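About Trindico

Trindico is a small makeup house. We make eye pencils, pressed eyeshadows, one mascara and a short line of lip colors, and we sell them in our own shop and to salons and independent pharmacies. The company was started by Régis Renaud, who worked for many years as a makeup artist for theater before he mixed his first pencil for sale.

How we began

Régis did makeup for touring companies. The actors perform under strong lamps, they sweat, and between two acts there is often no time to repair a smudged eye. He bought every kajal he could find and most of them moved into the crease before the first interval. So he asked a pencil maker called Mansour to prepare a small batch with more wax and less oil. The first one was too hard and it pulled the skin of the eyelid. The second one was too soft again. It took the whole winter to reach a pencil which goes on without pressing and then stays where it is put.

The actors began to ask for it to use at home, then their sisters and friends asked too. In January of the next year Régis rented a shop with one window and a sink, and this is still our address for visitors.

What we make

Our best known product is the Zustetti eye pencil. It exists in black, brown, a deep plum, a bottle green, a gray with a little blue in it, and a matte navy. These are six shades, and we are often asked why we do not have more. We tried a turquoise and a bright violet. The violet was beautiful on the hand, but on the lid it turned gray after one hour, and we did not want to sell it like this.

The Dokar eyeshadows came later. They are pressed by us in single pans, so you can buy one color without paying for three others that you will never open. Most are matte. We keep two with shimmer – a champagne and an old copper – and these are the ones that disappear first before the holidays.

The mascara is black only. We know that many of our customers would like a brown one, and we are working on it, but the brush and the formula must be right together and at this moment they are not.

For the lips we have creams in pots, to be used with a finger or a small brush. They can be used on the cheeks also. Régis puts the brick color on nearly everybody who sits in his chair, with a good result.

How we test

Every batch is worn before it is sold. The people who work here wear it first, for a full working day, and then we give it to a panel of regular customers. At present there are 134 persons on this panel. They are different in age and in skin tone, many of them wear contact lenses, and some have very oily lids, which is the hardest test for any pencil. They fill in a short form in the morning, at lunch and in the evening. We read all of the forms, also the angry ones.

We do not test on animals and we do not ask our suppliers to do it for us.

If you would like to join the panel, please leave your name at the counter. There is no payment, but you keep the products.

The shop and the lessons

In the shop you can try everything. Pencils are sharpened and cleaned with alcohol between customers, and for the mascara we use disposable brushes. Please do not be shy to ask for cotton and remover if you want to begin again on the other eye.

We also give lessons. A lesson is for one person or for two friends, and it takes place at the long table by the mirror. You bring your own makeup bag, and we look first at what you already have. Often it is enough to learn a new use for an old color, for example to set a pencil line with a dark shadow, or to put the plum close to the lashes in place of black. The price of a lesson is 50 dollars, and this amount is taken off if you buy products on the same day. 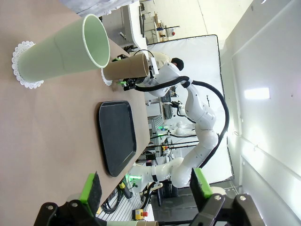
Brides can book a trial and then the makeup for the day itself. For weddings in summer we ask you to write to us early in the spring, as Régis does all of them himself and he accepts only one wedding per day.

Refills and returns

The Dokar pans can be pushed out from behind with a pin and replaced. Bring the old case and you pay only for the new color. If a pencil breaks inside the wood during the first month, we exchange it – it was probably dropped during the delivery, and this is our problem and not yours. Opened mascara we cannot take back, for reasons of hygiene.

If a product gives you redness or itching, stop using it and write to us with the batch code, which is printed on the end of the pencil or under the pan. We will refund you and we will look at the batch.

Contact

The best way to reach us is by e-mail or by coming to the shop in the afternoon. In the mornings we press the shadows and the telephone is not always heard. Salons who wish to carry our products can ask for the trade list and a set of testers.

Page updated 13 February 2019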